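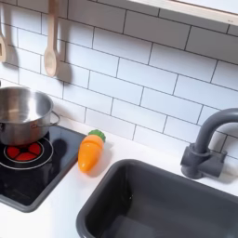
How old should a child be before a play kitchen is worth buying?

Most children start to use one properly at 2, and they keep coming back to it until they begin school.

The answer comes from the owner of Vunari, a small shop in Kulska that builds and repairs play kitchens. She worked in a preschool before opening the shop and has fitted kitchens into homes, waiting rooms and one library.

She tells parents to spend less on the cabinet and more on what goes on the counter. "A pot, a wooden spoon, a few vegetables. That's what they reach for," she said. "An oven door gets opened and shut a lot the first week. The pot gets used every day."

Her own preference is for real cookware in small sizes. Stainless steel washes easily and sounds right when a spoon hits it. For food she likes a mix, including the kind that comes apart in two pieces. "A carrot they can cut is a job to do. They'll cut it, put it back together and cut it again."

Utensils should hang on the wall where the child can get at them. She sets her hooks 40 inches from the floor for older children and lower for toddlers. White tile behind the counter is popular with parents at the moment, and she has no objection to it. "It wipes down. Kids don't care what color it is."

The shop lends kitchens to families in the Seixas neighborhood for $2 a day. Requests went up in March, when the Panalside play center closed for repairs. A new kitchen from her workshop costs $700, and a used one starts at $100.

Asked what comes back broken most often, she said faucets. "They lean on them to see what's on the stove. I keep a box of spares under the bench."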